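Sorting small hardware into a compartment box
February 2026

The drawer under my bench had reached the point where finding an M3 washer took longer than fitting one. The old system was zip bags inside a biscuit tin. It holds a lot, but every bag has to come out before the one you want is visible, and the labels rub off.

I looked at three replacements. The Skudel drawer cabinet is good but needs wall space I don't have. The Renis tray is open on top, so it can't be stored on edge. The last option was a plain hinged compartment box in smoke-coloured plastic, bought at Amora for $9. It closes with two clasps and the dividers are clear, so the contents can be read from the side as well as from above.

Requirements, in order of importance:

Lid stays shut when the box is stored vertically.
Cells small enough that a handful of washers doesn't spread out.
Contents visible with the lid closed.
Fits a shelf with 16 cm of clearance.
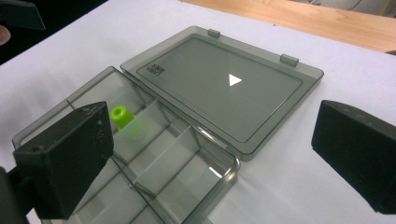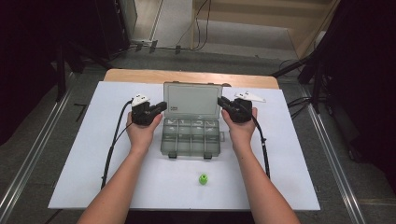
The compartment box with its lid open, on the white work surface.

The tint is darker than I expected. Under the bench lamp zinc and stainless look much the same through the lid, so I keep them at opposite ends. Black oxide screws are hard to pick out at all and got a paper label.

My layout puts fasteners at the hinge side and anything lighter, such as O-rings and fibre washers, along the front where fingers reach first. Heavier parts near the hinge keep the box from tipping forward when it is opened on a narrow shelf. Springs went in last. They tangle whatever you do, and a small cell at least limits how many are in the knot.

Before loading it I weighed the whole fastener collection on the kitchen scale: 943 g, less than I would have guessed from the size of the tin. Duplicates and stripped screws went to scrap. Anything longer than 20 mm stays in the tin for now, as it would have to lie diagonally and take up a cell by itself.

One thing to check if you buy a box of this type is the gap between the dividers and the underside of the lid. Thin washers will migrate through a small gap once the box is turned on edge. I cut a sheet of craft foam to the inside of the lid and trimmed it until the clasps closed without force. The foam blocks part of the view, so I may swap it for the clear silicone sheet Tsao sells by the metre.

Next is the resistor drawer, probably in July.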